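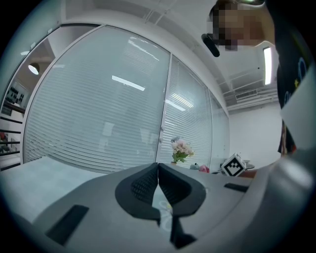

How do I clean venetian blinds on a curved glass wall?
Clotilde Huet
Our meeting room at Delliddale has a lovely curved glass wall with white horizontal blinds all along it. I love that room! But the slats are thick with dust and I don't want to bend them. Do they have to come down?

Horațiu Dobre
Leave them up! Close the slats, go over them with a dry microfibre cloth, then flip them and do the other side. Start at the top. After that, a barely damp cloth with a drop of washing-up liquid for the sticky bits. I did 2 rooms in a morning and it was so satisfying. Put a sheet over the table first, and move any flowers (artificial ones hold dust as well, mine get a go with a hairdryer on cool).

Shagufta Lashari
Old sock on your hand. Brilliant!!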